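4.2 Staged Release Checking in the Packing Workcell

The grasp planner described in Section 4.1 returns a pose and a finger opening, but it has no say in when the fingers should let go. In our first controller, release was triggered by position alone: once the commanded tool pose was within tolerance of the placement target, the gripper opened. This is simple to implement and works well on open tables. It works poorly when the part is being put into a container with walls close on every side, where a small error in the estimated container pose leaves the part resting on a rim while the arm reports success.

We therefore split the placement motion into approach, descent and release, and moved the decision to open the gripper into a separate process, which we call Livo. Livo subscribes to joint states, finger width and the two camera streams, and publishes a single flag. The motion executor (Ospina) cannot open the fingers until the flag is set. Keeping the two apart was partly a matter of convenience. Ospina runs at the controller rate and has to stay small, while the checks in Livo are slower and change often.

All development was done in simulation. The workcell model has a wooden table, a concrete floor with yellow markings, storage shelving against a wall, and a set of brown parts that are moved between a narrow tray and a green crate. Fig. 4 gives the view in which the fingertip estimator operates.

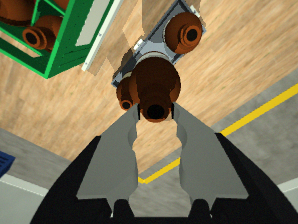 Fig. 4. View from behind the gripper, with a brown part between the fingertips and the green shelving at upper left.

The fingertip estimator uses a fixed image region around the point where the two fingers converge. Because this region does not move relative to the gripper, the finger outlines can be masked once at startup and subtracted. What remains is either part or background. The estimator fits an ellipse to the visible end of the part and compares its center with the midpoint between the tips. A large offset means the part has been pinched off center and is likely to swing during descent. In that case Livo asks for a regrasp before the arm leaves the tray.

Two things made this harder than expected. The first is that parts of the same color often lie close behind the held one, as they do in Fig. 4, and an ellipse fit without any depth term will sometimes lock onto a neighbor. We added a depth gate set from the fingertip distance, which is known from the arm model. The second is that the notches in the inner edges of the fingers let background through. An early version of the mask treated these gaps as solid, and edges behind them were discarded along with the fingers. The mask is now drawn from the finger mesh, notches included.

The other camera looks across the table and is used for the container side of the problem. It does not need to be calibrated as tightly, since its output is a yes or no for each of a few conditions.
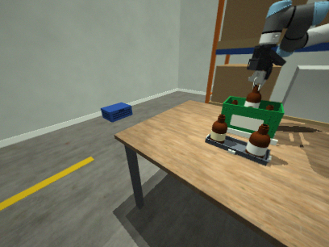

Livo evaluates release in three stages. Stage A confirms that the tool axis is vertical to within the tolerance set in the task file. Stage B confirms that the part has entered the container, and stage C confirms that the finger force has dropped in the way expected when the base of the part takes its own weight. Stage B was the source of most of our design changes. We first tried to segment the whole part and measure its height against the rim, but during descent the front wall of the crate hides the lower portion of the bottle, and the segmentation broke into pieces or failed. The present version tracks only the neck and shoulder, which stay in view below the fingers, and infers the position of the base from the part model. The tops of bottles already in the crate are passed to the planner as obstacles for the fingers as they open. Opening width is then limited to what the gap on each side allows.

A stage that fails is retried once after a short upward motion. If it fails again, Ospina returns the part to its slot in the tray and logs the attempt. We did not try to recover inside the container — the search motions we tested tended to disturb parts that had already been placed.

The stage thresholds were tuned by hand on 78 recorded placements and then frozen. The full comparison used 1356 placements, with crate pose and lighting randomized between runs, and is reported in Section 5. Task files and scene layouts were generated with Wastent, which also stores the random seed for each run so that any failure can be replayed from the start of the descent. Replay proved useful mainly for stage C, where the force signal depends on contact settings in the physics engine and two failures that look alike on camera can have different causes.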